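Can machines do the boring jobs yet? (shelves, washing, dishwashers)

Started by fallwood_oda in General chat

fallwood_oda
Right, I've been itching to start this one. My sister Idun and I have been arguing about it all of June and I want more people in the argument. How close are we to a machine that does proper chores? I don't mean a disc that hoovers the hall and gets stuck on the bath mat. I mean folding a towel, emptying a dishwasher, putting the shopping away, filling a shop shelf.

I think we're really close and I'm so excited about it! Five years ago every clip I saw was a robot picking up one coloured block, and now there are ones doing laundry (slowly, I grant you) and wiping down worktops. Idun thinks I'm being daft. Over to you.
Oda

idun_b
I do think you're being daft, but fondly. Every one of those clips is in a kitchen with three things in it. Send the robot to your kitchen, where the colander lives inside the salad spinner inside the big pan, and see how it gets on.

tinopener
With Idun on this. A dishwasher is the test for me. Wet glass, everything see-through or shiny, knives pointing whichever way, and that one plastic tub that always flips over and holds a puddle of dirty water. My eight-year-old can do it and moan at the same time.

mwanahawa_m
Hello both, joining in from the shop side. I did four years on nights at a supermarket in Dusadbridge before I moved to the office, so shelves are my thing.

People always say shelf filling is easy to automate because tins are all the same shape. The tin is the easy bit! The job is everything round the tin. You have to open the case without slicing the packet underneath, pull the old stock forward, get the new stock in behind it, turn the labels out, spot the one that's leaking, and do it all with customers reaching across you for the squash. I loved it, strangely, and I would still love to see a machine do it well.

ebbe_s
Long post, sorry, but this is my favourite subject in the world.

I fix packing machines for a living. At the works in Grastlow we've got a line that puts bottles in cases and it never gets tired and hardly ever gets it wrong. But it only knows that bottle. When the supplier changed the shoulder of the bottle by a hair we lost two shifts to it. So when people say "machines can already handle bottles" I say yes, on a belt, all facing the same way, with a fence on each side.

What's changed lately is that the newer arms can look first and then decide how to grab. That's massive. I watched one miss a carton, stop, shift its grip and have another go, and I nearly clapped. Ten years ago it would have carried on and put nothing at all very neatly in the box.

So I'm with Oda. Not there today, but I'd put money on it.

tinopener
How much money?

ebbe_s
A fiver. I'm keen, I'm not reckless.

fallwood_oda
Ebbe!! Thank you, at last, someone on my side. The "have another go" thing is exactly what gets me. That's how a person does it.

lorraine_rakena
Can I be the grumpy one about cost? Suppose it works. My mum's flat needs someone to put away the shopping, change the bed and find her glasses. A machine that can do all that is going to cost what a car costs for a good long while, and it'll need somewhere to stand. Her hall is 958 mm wide, I measured it for the walking frame. Anything with two arms and a base is going to be a squeeze before it's done any work.

I'd have one tomorrow if it fitted and I could afford it, mind.

idun_b
Lorraine that's the best point so far. All the clips are in big open rooms.

ebbe_s
Fair. Doorways and stairs are a horrible problem. I think shops get it first for that reason, flat floors and wide aisles, and homes come second.

mwanahawa_m
I'd half agree with that. The floor is easier, the shelves aren't always. Bottom shelves are awful, you're reaching in under the one above with no room for your elbow, and cans will skid into each other if you nudge the front one. I usually had one hand on the bit I was lining up and the other fetching the next thing.

Putting this up so you can see what I'm on about.
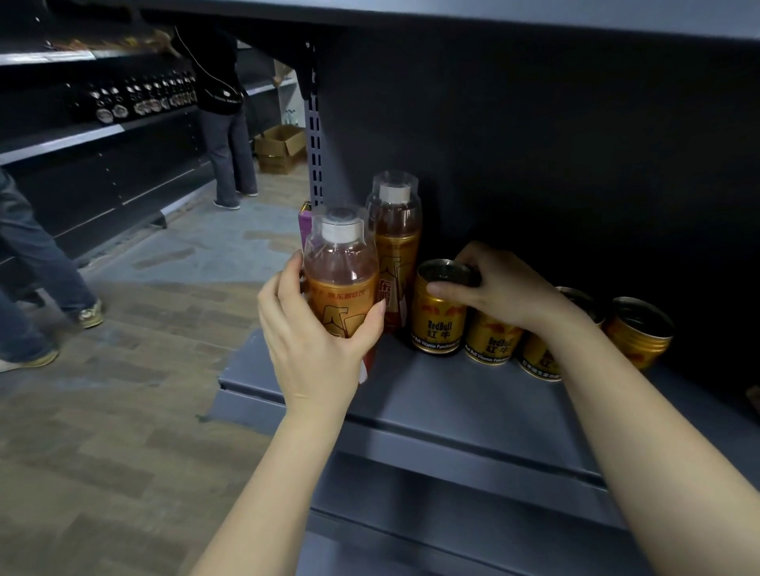 Shop Floor and Stockroom Group

Drinks going on a shelf, two hands in there together, one round a plastic bottle and the other on top of a Red Bull can. The can row runs off at a slant, and there's another bottle right behind the first. Now think what a machine has to sort out in that gap. A smooth metal deck, shiny can rims, a see-through sleeve over the bottle cap, and a big dark panel at the back. Hard bottle, thin can, different grip for each. And then look down the aisle, where there's someone reaching up to a shelf and an open cardboard box on the floor. That's a normal bit of shop to me and it's a lot to cope with.

fallwood_oda
Ooh, this is brilliant. I'd never thought about needing two different grips at once. I just sort of... do it.

tinopener
The box on the floor is what would finish it off. Straight over.

ebbe_s
No, I'd argue with that one. Not hitting a box is pretty well sorted, warehouse trolleys do it all day. It's the cans I'd worry about. Pushing a can from the top so it slides and doesn't tip is all feel, and feel is where machines are still weakest. Shiny rims aren't much fun for a camera either.

mwanahawa_m
Trolleys in a warehouse don't have toddlers, Ebbe.

ebbe_s
All right, I'll give you toddlers.

lorraine_rakena
Would you let one work alongside you though, Mwanahawa? Or would it just mean fewer people on nights?

mwanahawa_m
Alongside, gladly. Let it do the heavy bottom shelf stuff, my knees would have thanked it. Fewer people is a real worry and I won't pretend it isn't. On a bad night we had 729 cases between 2 of us, and I know exactly which way a manager would want to go with that.

idun_b
So where have we got to? I'll move a little bit. Shops before homes, and cans before colanders. I'm still saying no to dishwashers for a long time yet.

fallwood_oda
She moved! I'm saving this page. I still say there'll be one folding towels at Mum's in Løken before you've finished doing up your bathroom.

idun_b
That's a low blow and also quite likely.

tinopener
Has anyone tried one of those window cleaning ones? Slightly off the subject but my landing window is filthy and I can't reach it.

lorraine_rakena
My neighbour has one. It does the middle nicely and leaves the corners. Tie the safety cord to something solid.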